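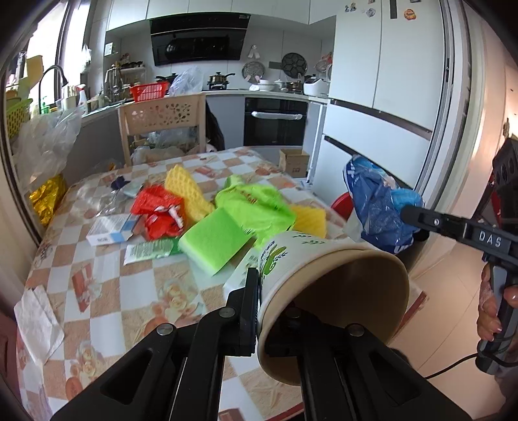

Photo: Charalambos Deligiannis

Is It Really "Green"? How to Ask Good Questions About Packaging

Pick up almost anything in a store and you may find a leaf printed on it. Leaves look fresh and healthy. But a leaf is only ink. Anyone can print one, and it doesn't tell you what a package is made of or where it goes when you throw it away.

Take paper cups. Plain paper gets soggy, so many paper cups have a thin plastic lining. That lining can be hard to pull apart from the paper, and plenty of recycling centers won't take cups for that reason. Does yours? Don't guess. Look it up.

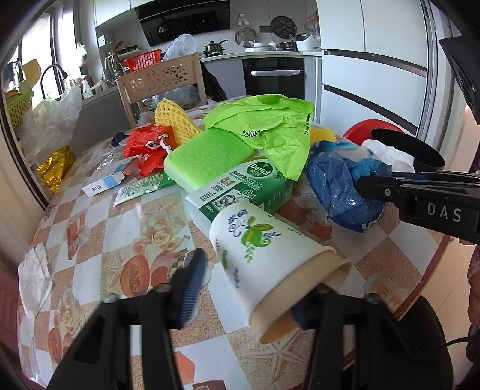 Then there are the big words. "Eco-friendly" sounds great, but friendly compared to what? "Biodegradable" means tiny living things can break something down. Fine — but how long does it take, and does it need a special hot compost pile? If the label doesn't say, be suspicious.

Numbers can fool you too. Suppose a company called Potik says its new bottle has "20% less plastic." Less than what? Maybe the old bottle was extra thick. Maybe the new one holds less juice. You can't tell until somebody shows you both bottles.
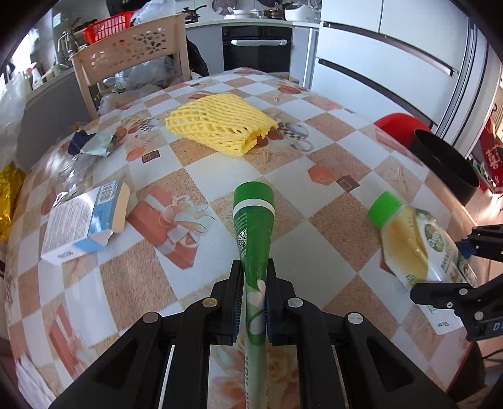
A green bottle with a green label. Color alone proves nothing.

Try this at home. Choose 2 packages from the kitchen and write down every claim you find on them. Next to each one, write "Who checked?" Some labels name a group that tested the product, and you can look that group up with a grown-up. Other labels name no one at all. Put a question mark beside those, and leave it there until you find an answer.

Nseir Young Readers | Contact us | Copyright Nseir | Back to top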